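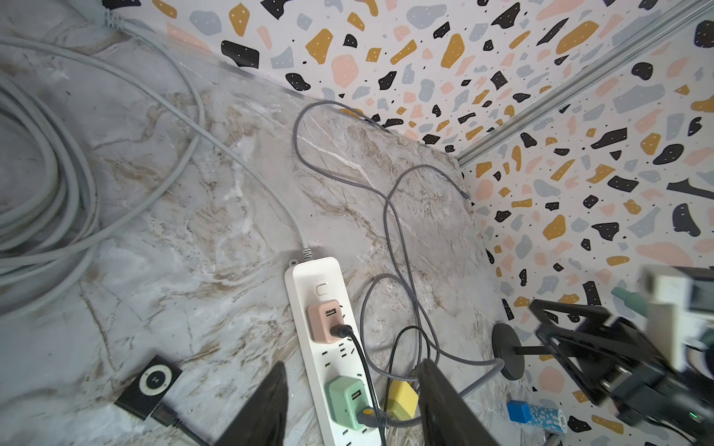 Cable care on the Clolia bench cell, a thread. It's one small arm with a two-finger gripper and a wrist camera, and it handles plugs, chargers and leads all day. Most of the faults I get called to are wiring faults of one sort or another, so that's most of what I'll cover. The wrist view is what I look at first, before I've touched anything. With the fingers either side of the white power strip you can follow the black lead out of the pink charger and see which way it curves, and you can see where the thin grey cable has wandered to.

First job is always the same. Stop the program, arm to park, controller off at its own switch. The controller and the strip on the bench are on separate circuits in our cell, so killing one does nothing to the other. Ah-rin Hwang put labels on both outlets in February and I've stopped getting it wrong.

Park position matters more than I used to think. The factory one left the elbow out over the bench at head height. Ours is folded back over the base. If you change yours, step through it at slow speed with a hand on the stop, then save it under a new name so the old one's still there.

Fingers next. Ours are black, with replaceable pads. I wipe them with isopropyl on a lint-free cloth and look at the inside faces under a torch. A pad goes shiny before it goes smooth, and once it's shiny it'll hold a charger body fine and let a thin lead slide straight through.

Pad life on this cell: I swap at 2000 closes. The Clokard controller keeps the count but it doesn't reset itself, you have to go into the tool page and zero it. I forgot once and chased a grip fault for an afternoon on pads that were well past it.

Zeroing the fingers after a pad change. Close on nothing at low force, read the gap, enter the offset, open, close again. Do it 3 times. If the readings don't agree, a pad isn't seated. Take it off and look for grit in the slot.

Now the wrist camera. It sits close to the fingers, so its lead flexes every time joint six turns. Ours failed right at the plug. The picture would drop for a moment at one end of the rotation and come straight back, and the log only said "frame timeout". Took me far too long to stop blaming software.

To find that kind of fault, jog the last joint slowly end to end with the live view open and watch for the drop. Write down the angle. Ours was always at 292 degrees on the display. Same angle every time means a cable. Random angles, look at the hub or the driver.

Fix was a new lead with a proper service loop. Clip it at the wrist, leave slack, clip again above the wrist joint. Turn the joint to both ends by hand before you tighten the second clip. The slack should open and close like a loose spring and never go tight.

No zip ties on anything that flexes. Hook and loop, snug, with the edges facing away from the cable. I inherited a Stirkivel arm that had been zip tied the whole way down and every tie had left a groove.

The bench itself. The rail up the wall corner is aluminium and doesn't move, so I use the corner as my reference when I re-teach positions. I bring the tool to the same taught point near the rail and compare it with the saved pose. If that's out, everything's out, and there's no sense touching up individual picks.

The marble-patterned surface was Darragh Ó Conaill's choice, same with the speckled walls. Busy backgrounds make the vision work harder, and that's what he wanted. From the maintenance side all I care about is that it wipes clean and that I can find a dropped screw on it. I can't. I keep a magnetic tray on the trolley now.

Loose cable is the real nuisance. A light grey coil like the one on the left is easy enough to plan around. Thin stuff in loops is a different matter, a finger tip can get under a loop and lift it along with whatever you meant to pick up.

So the approach height over cables got raised, and I set a force limit on the lift. If the arm feels more load than the part should give, it stops and lowers again. Set the limit with the actual part in the fingers. A guessed figure gave me 1000 false stops in the log before I did it properly.

After a snag, check the fingers for twist. Close them and look from straight above the tips. They should meet along the whole edge. If there's a wedge of light at one end, loosen the finger screws, square them up closed, and retighten a bit at a time, alternating sides.

Spares I keep for this cell: two sets of pads, one complete finger, one camera lead, a bag of clips, the fuse for the controller. The Choo pads fit too, but they're a touch thicker, so you'd have to redo the zero when you swap over.

Power up order. Controller, wait for it to finish, camera view up, then release the stop. Run the first cycle at slow speed and stand where you can see the wrist lead. I listen as well. A clip rubbing on the housing makes a tick you won't hear once the extraction fan's going.

Last bit is the log. Date, pad count, finger offset, corner check in or out, anything replaced. Ours is a paper book hanging off the trolley — the pen's on a string. Next on the list is the joint two cover, which has a weep of grease along the seam. I'll post that one when the gasket turns up.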